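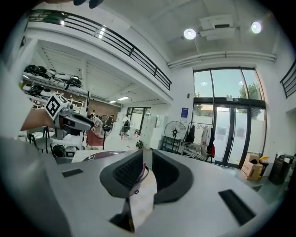
Temps de lecture : 2 min

4.2 Affaiblissement de pénétration et gain utile du répéteur

Les mesures ont été conduites dans le bâtiment de Plernavness, sur 134 points répartis entre deux niveaux de bureaux. À chaque point, la puissance reçue du signal de référence (RSRP) a été moyennée sur 60 s, répéteur éteint puis allumé, l'antenne donneuse restant fixée en toiture. Le gain nominal de l'amplificateur Brultach a été limité à 23 dB afin de conserver une marge suffisante vis-à-vis de l'isolation entre antennes, mesurée au préalable selon la procédure de Pillai.

Figure 3. Préhenseurs tenus à la main ; à gauche, cube portant un marqueur de repérage noir et blanc.

Sur les 134 points, 111 présentent une amélioration supérieure à l'incertitude de mesure. Les autres se concentrent derrière la cage d'ascenseur, où l'antenne intérieure n'est jamais en visibilité directe. Le modèle multi-parois de Stemier y sous-estime les pertes – écart déjà signalé par Hollenstein pour des cloisons à ossature métallique.

La liaison montante appelle une réserve. Le bruit ramené à la station de base dépend du gain et du facteur de bruit du répéteur, ainsi que des pertes entre celui-ci et la station ; il n'a pas été mesuré directement. Les 3450 échantillons retenus après filtrage ne concernent donc que la liaison descendante. Le cas de plusieurs répéteurs partageant une même cellule donneuse est traité en section 5.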